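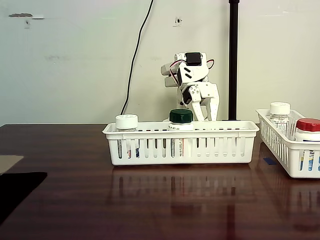
White basket with bottles, on the table

From: Liesl Thaler
To: Gollolside moth list
Date: November 20, 2020
Subject: Re: cocoons in the leaf pile?

Hi Brigitta and everybody,

Oh, I love this question! See below for what I'd do.

Brigitta Pfister wrote:
> I was raking behind the shed at Brorkley and found 2 papery brown
> cocoons wrapped up in oak leaves. They rattle a little when I pick
> them up. Are they alive? Should I bring them indoors for the winter
> or put them back? I'd hate to kill them by being nice.

A little rattle or thump is usually a good sign - a live pupa has some weight to it, and a dead one feels like an empty peanut shell. Wrapped in oak leaves, I'd guess polyphemus, but send me the size and I'll be braver about it.

Please don't bring them into the heated part of the house! They need the cold, and if they warm up too early you can get a moth in January with no mate and no leaves to lay on. I keep mine in a screened cage on the north side of the garage, with a handful of leaves, and mist it now and then when the weather's dry. 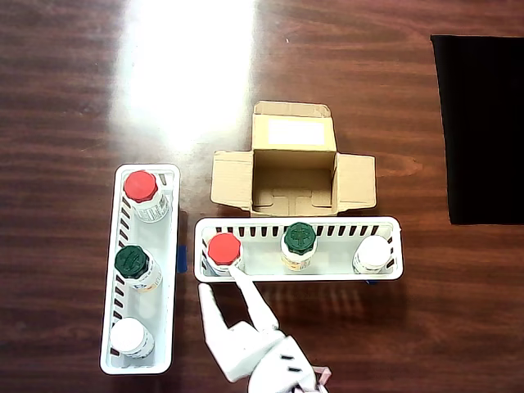 The other thing is mice. Two winters ago I left a cage on the ground at the Navickas place and lost every cocoon in it (I was so mad at myself). Hang yours up, or use hardware cloth.

If you'd rather just put them back, that's fine too. Tuck them under the leaves where you found them and leave that corner unraked until summer.

I'm still typing up the light sheet records, by the way. We're at 875 entries with March not even started, so if you have notebooks from Fekimeck, send them along whenever.

Liesl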